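Tunance folding cell: setup and upkeep notes

README for cell 2, Plellville workshop
Last revised 18 June 2024

What this file covers

How the garment cell is set up at the start of a run, how the gripper is looked after, and what to check when the wrist camera gives poor pictures. The arm controller has its own manual, kept with the cell.

Layout

One arm, one two-finger gripper, one small camera at the wrist. The work surface is wood and stays bare apart from the garment. Do not put a cloth or mat on it. The table height is stored in the cell file, and anything that raises the surface will throw off the approach.

Start of run

Switch on the controller, then the camera. Home the arm with the fingers open. Load the profile called baluyot_soft and run the empty cycle twice. If the fingers touch the table on either cycle, stop and redo the height step before putting any cloth down.

Garments go down crumpled, one at a time. Dark printed clothes are kept in the set on purpose, as they are the hardest for the grasp finder.

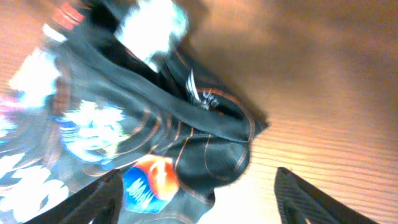

Pandness
Cell maintainer, Tunance project

Wrist views taken while the arm is moving can smear like this one, with the prints on the dark cloth running diagonally and the wood gone orange. A blurred view during the approach is no reason to stop a run. If views are still blurred with the arm at rest, check the camera bracket first and then the exposure setting. White prints that burn out are also an exposure matter. Lock the white balance after the lamps have warmed up.

Gripper care

Wipe both fingers with a dry cloth every 200 grasps. Pull lint out of the ribbing with a soft brush, never a blade. Change the fingers as a pair at 2000 grasps, or sooner if a tip is chipped. After a change, run the height step again and reset the counter by hand.

Known faults

Counter stops at 192 after a power cut. Restart the logger.
Left finger slow to open. Clean the slide; do not oil it.
Camera drops out when the wrist turns fully. Cable clip is loose; a longer cable is due in August.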